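Rutherford gets its whiteboards – and its evening classes – back

Good news for anyone who has missed the evening classes at Rutherford Hall: they return in September, and there are more of them than ever!

The hall's learning programme stopped last winter when the boiler gave out, and plenty of people feared it would stay stopped. Instead the timetable has come back fuller, with 56 places on offer across beginners' Italian, bookkeeping, family history and a brand new course in reading old maps. Classes run for 2 hours from seven in the evening, and the tea bar will be open at half time.

Family history was always the favourite, and it has already drawn a waiting list, so a second group is being set up in the upstairs room. The map course is the one we can't wait for. It starts with the old tithe maps of Kernasska Lane and works outwards, and learners can bring along anything they have at home, however tatty.

Each course costs £85 for the term, or £4 a week for those who would sooner pay as they go. Sign-up sheets are at the hall and in the library, and the bookkeeping course still has plenty of room – no sums beyond the everyday kind are needed.

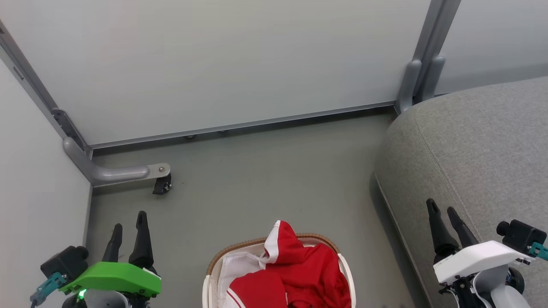

One reader wrote to us that she had done two terms of Italian before the boiler went, would be first through the door in September, and only wished there were a daytime class for people on late shifts.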